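Why I started writing letters again

My handwriting used to be good. I have proof of this, because my mother kept a certificate from fourth grade, and it has a gold star on it and everything. These days my grocery lists look like they were written on a bus, and the checkout lady at Wimham once asked me if I was a doctor (I am not a doctor, I sell flooring).

So back in November I decided I was going to write real letters to people. On paper, with a stamp. The first one went to Recep Öztürkmen, who was my roommate for two years and who moved so many times after that I had three different addresses for him and had to guess. I picked the one in the newest email. It took me a whole evening to fill two sides and my hand hurt like crazy by the end, which was a bit of a shock. I'd forgotten you have muscles in there!

What do you even put in a letter? That was my big problem at the start. You can't do the thing where you send one line and wait for a reply. I ended up telling him about the leak in our hallway and the dog two doors down who hates my bike, and then I went on for a full page about a soup. I nearly threw it out. Then I thought, well, I'd love to get a letter about soup, and I mailed it before I could change my mind.

He wrote back! It took 43 days, and I know that because I had started checking the mailbox like a kid waiting for a birthday card. Five pages, both sides, in green ink. Half of it was about a fight he's having with his landlord over a balcony door and I read that part out loud to my sister on the phone. She wanted to know how it ends. So do I.

I tried typing a few of them too. My aunt's eyes aren't great and she asked for big print, so hers get done on the computer and I sign them at the bottom with a fat marker.

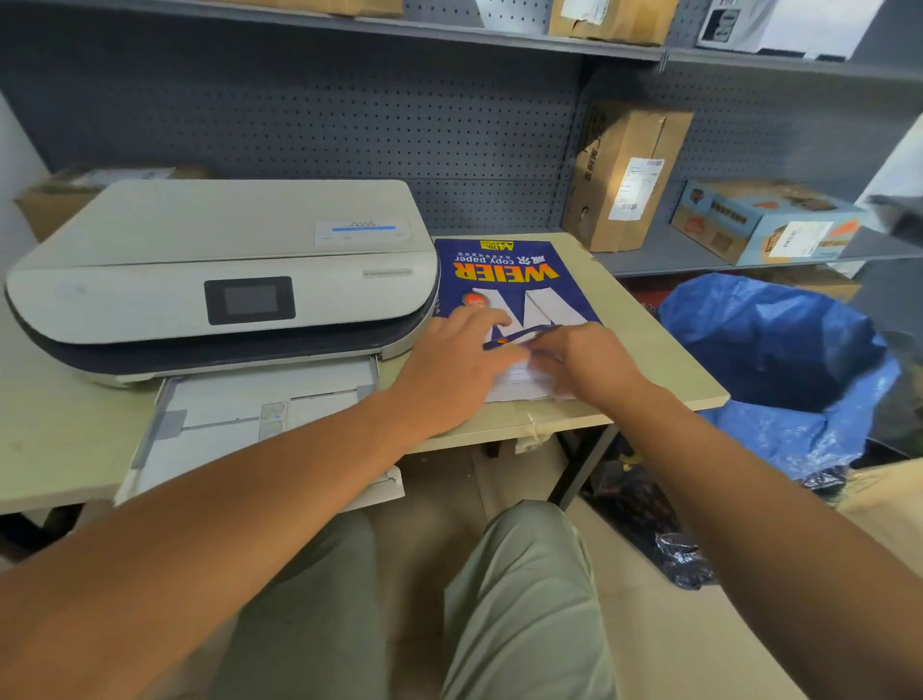
Printer and paper, for the big print crowd.

I do think the typed ones come out different. I'm wordier, for one thing, and I go back and fix stuff, so they lose the part where I start a sentence and clearly have no idea where it's headed. My aunt says she likes them fine. She also says I should use fewer exclamation marks, and I'm working on it.

Pens, though. I have opinions about pens now and I'm sorry. I bought a nice one from Brotell that everybody online swears by and it skipped on every downstroke. The one I love is a cheap Ondieki rollerball I found in a coat pocket. I've bought a bunch more of them and they live in a mug by the toaster – do not touch them if you come to my house.

Stamps I get at the counter, because I like picking the pictures. I'm also slowly going through a box of 273 old postcards that I got at a yard sale in Dastovach, most of them blank, some with lovely beaches I've never been to. It's fun to send someone a beach in the middle of winter with "wish you were here" on it when I'm clearly sitting in my kitchen.

My handwriting is a little better, by the way. Still not gold star. If you want a postcard, send me your address through the contact page, and tell me if you'd like a beach or the one with the donkey.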